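Visit to the Flerus mattress works, October 2022

Our bedding shop has carried Flerus mattresses for as long as I have worked there, and until this fall none of us had been to the plant. They hold an open day for dealers, so Rommel Lagman and I drove over with the shop van. The trip is 322 km each way. We left before it was light and stopped once, at a gas station outside Surdu with very good soup.

The plant is in a former grain depot at the end of a service road. Parking was behind the loading docks and the signs could have been better; we went past the entrance twice. At the front desk we got a name tag, a pair of ear plugs and a folder with the new price list, which takes effect after New Year.

Hermine Hofstetter, the production manager, took our group around. There were 14 of us, mostly shop owners and two buyers from a hotel chain. She started at the foam store, where the blocks are left to rest after delivery before they are cut. They buy all their foam in. She said they looked into pouring their own and dropped the idea once they had seen what the permits would cost.

Cutting comes next. The blocks go through a horizontal blade and come out as sheets, which are stacked on carts by firmness. The offcuts are shredded and sold to a company that makes carpet underlay. It was loud in there and those of us at the back missed most of the explanation.

I was most interested in the quilting hall. The cover fabric, a layer of fill and a backing run together under a row of needles, and the pattern is sewn through all of them at once. We get a lot of questions in the shop about whether the pattern makes any difference to how a bed feels. Hermine's answer was that it does, a little. Tight stitching holds the fill flatter and makes the top firmer. Wide shapes leave more loft and feel softer at first touch, though the core still does most of the work. She also said that changing a pattern takes them half a shift, so they run one design for several days and store the panels. 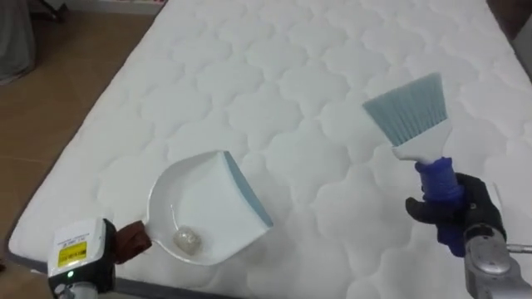 White quilted top with the scalloped pattern and a dark gray border.

After quilting, the panels are cut to size and joined to the side bands. Closing the edge is still done by a person guiding the machine around the mattress, and the corners are where you can tell a new operator from an experienced one. Rommel asked about the loose threads we had on a delivery in September. Hermine wrote down the batch number and said she would call us. She did call, the following week, and they are replacing both pieces.

Lunch was in the canteen: cold cuts, potato salad, coffee. The sales talk afterward ran long. Points that matter for us:

The Dilusier line stays, with a new zipper cover that can be washed at 60 degrees.
The Hodar line ends when present stock is gone. We should order now if we want floor models.
Minimum order for free delivery goes up to 2000 euros.
Rolled mattresses should be opened within 2 months of the packing date on the label. We have some in the back room that need checking.

We were given a sample box with fabric swatches and cut sections of three cores. It is under the counter if anyone wants to show a customer what is inside. The price list is in the office, in the blue binder.

We were back at the shop a little after eight.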